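Chapter 4
Standing, Sitting, and the Height of Things

If you have ever washed dishes in somebody else's kitchen and gone home with a sore back, you already know a good part of what this chapter has to teach. The sink was made for a person, but the person wasn't you. Your own grandmother, perhaps, kept a little step stool in front of her counter and wouldn't hear of anybody moving it, and she understood the matter as well as any designer I have met.

In the last chapter we looked at reach, and at how far a hand can travel before the shoulder has to come along and help. Now we turn to height, which sounds simpler and gives beginners a great deal more trouble. I gave my first class on it one January, at eight in the morning, in a room at the Mivcombe workshops where every bench was the same height and all 19 of my students were not. By the first break they had begun to lean, perch, and shift from foot to foot, and I threw out my notes and had them measure one another instead. (I still recommend this! You will find the exercise at the end of the chapter, and all you need for it is a tape measure and a patient friend.)

The measurement we will come back to again and again is elbow height. Stand up straight in the shoes you normally work in, let your upper arm hang, bend your elbow to a right angle, and have your friend measure from the floor to the underside of the elbow. Suppose the answer is 1,050 millimeters. For light work, such as sorting mail or folding shirts, a surface a little below that mark will usually feel comfortable. For heavy work, such as kneading a big batch of dough, you will want it lower still, so that your weight can do some of the pushing. For fine work, such as mending a watch strap, you will want it higher, with somewhere to rest your forearms.

Notice that we have said nothing yet about how tall you are.

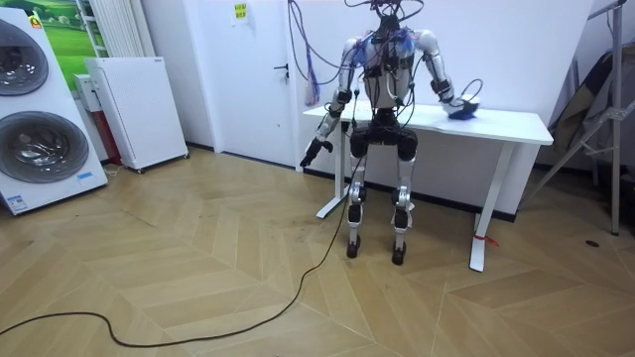
Two people of the same height can have quite different elbow heights, and this is where so many well-meant charts go wrong. Duygu Ateş, who fitted out the packing room at Sezer when it moved to its present building, told me that she began with a chart of body heights and gave it up within a week. She went around with a tape instead, and ended up with benches in three heights and a good supply of floor mats. We will follow her plan in some detail in Section 4.3, including the parts she would do differently now.

Sitting brings in its own questions, and we will take those up in Section 4.4. A chair changes the elbow, the knee, and the eye all at once, and a table that suits you beautifully on your feet may be hopeless from a stool. Please don't skip ahead, tempting as it is, for the seated measurements lean heavily on the standing ones.

Before you read on, take a minute to write down the height of the surface you use most often at home, and next to it your own elbow height. Keep the page handy. You will need both numbers in Section 4.1.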